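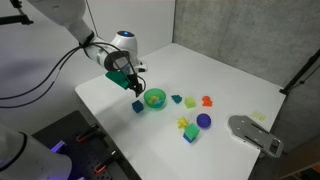 Laine Dzene wrote in June to ask why anyone would wait for a machine to pick up toys when a child can be taught to do it in an afternoon. The question is a fair one, and it deserves a considered reply.

Tidying is a useful measure of progress in household automation. The objects differ in shape, they lie at odd angles, and they must all end up in one place. A dishwasher is spared these difficulties, as its owner does the sorting.

My own position has changed since I first wrote on the subject. I then held that floor and table clearing would remain manual work for a generation. I now believe that the grasp itself, on a clear and well-lit surface, is within reach. 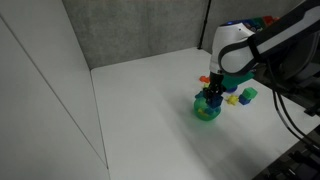

Speed and judgment are separate matters. I timed myself at home with 14 small toys and needed about 40 seconds, including one that had rolled under a chair. Any machine offered for sale should be asked to do the same, chair included, and without a person standing by to correct it.

Until that can be shown, I would advise households to defer the purchase. Shop floors, where the parts are known in advance, may reasonably proceed sooner.

Ollislow Notes > Automation > Household Work

Contact | Copyright Ollislow Notes | Back to top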